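To: skestitz-tenants
Subject: Re: [skestitz-tenants] Desk booking trial, please read before Saturday

I read this twice and I still can't find the problem it solves. Comments inline, then some longer ones at the end.

> Hi all,
>
> As many of you know, we've been looking at Sudoseo for the second
> floor. It's a booking system for shared desks. You pick a desk on
> your phone the evening before, and when you get in you tap to check
> in. If you don't check in by 10, the desk goes back in the pool.

By 10 in the morning? Half of Woltetitz starts after lunch. The people who'd lose their desks under that rule are the ones who stay until the lights go off, and they pay the same rent as everybody else.

> The building in Valente has been running it since December and they
> tell us they've "unlocked" a lot of unused space.

What does unlocked mean here? Did they rent that space to someone, or did they find out that some desks are free on some days? I could have told them the second one without a subscription. I'd also like to know who "they" are. If it's the building office, fine. If it came off the vendor's web page, then say so.

> The cost is 1000 for the setup and 2000 a year after that, split
> across all tenants by floor area.

By floor area means that the groups with fixed rooms, who will never book a desk in their lives, pay most of it. I have no idea how that got past anyone. And is the 2000 a fixed price, or the price for the first year? The attachment says "introductory" in small print on the second page and then doesn't bring it up again.

> Everyone who has seen the demo has been very positive.

I've seen the demo and I'm writing this.

> We'd like to start as soon as possible, so unless there are strong
> objections by Saturday we'll go ahead.

Consider this a strong objection. Also, please don't set deadlines on a weekend.

OK, the longer part.

1. The survey. We were told that it shows people want booking. I went back and looked at the form. The question was "Would you like to be sure of finding a desk when you come in?" Of course people said yes. I'd say yes to that too. There was no question that mentioned an app, a check-in time, or money. You can't take a yes to the one and spend it on the other. If we're going to vote, ask people the real question, with the price in it.

2. The desks are not all the same. The system treats every desk as a square on a map, one as good as the next. Walk through the building and see if you believe that. People set things up where they work: papers, cabinets, and cables. In a shared setup all that has to move every evening. The brochure has one sentence on this, "personal items can be stored in lockers," and we don't have lockers. Those aren't in the quote either.
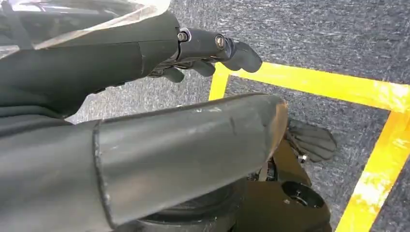
The desk with the two tops side by side and the grommet hole over by the cabinet:
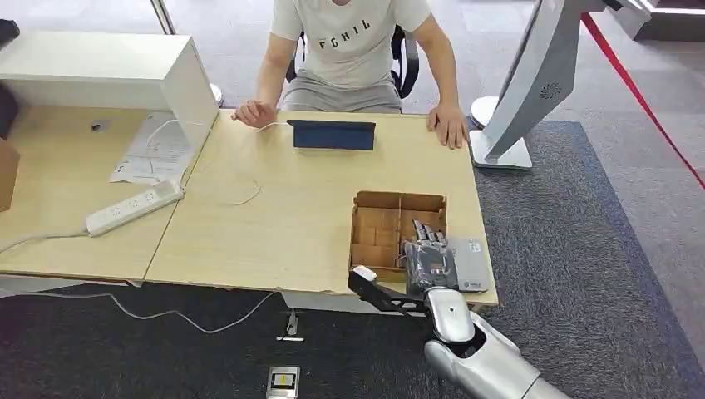
3. Check-in. What happens if your phone is dead, or you don't have the kind of phone it wants? I asked at the demo and was told there's a "front desk workflow." We don't have a front desk. We have a shelf for parcels.

4. Data. The app keeps a record of who sat where and when they came in. The sales person said that managers "love the insights." I don't doubt it. I'm asking who can see ours, how long it's kept, and whether a tenant's boss can pull a report on their own staff. I want that answered on this list in writing before anyone installs anything. "They take privacy seriously" won't do. So does every company whose breach notice I've ever gotten in the mail.

5. Getting out. Suppose we hate it. The trial is three months, but the setup fee isn't refunded, and the contract rolls over to a full year unless we cancel before the trial ends. I'd call that a purchase with a short window to change your mind. Who is going to keep track of that date?

What I would try first costs nothing. Put a sheet of paper on the second floor door with the shared desks drawn on it. If you want one tomorrow, write your initials on it. Do that for a month and see how often the sheet fills up. If there are fights over desks every day, I'll take back most of the above (not number 4) and we can look at paid systems, more than one of them this time.

If someone has real numbers from Valente, before and after, please post them. I'd read them. So far I've seen one slide with a bar chart and no scale on the side.

Could whoever has the draft contract also send the full thing? The attachment in the last message stops at page 3 and the cancellation terms are supposed to be on the page after that. I only know about the rollover from asking.

Sent from the second floor, where I found a desk without any trouble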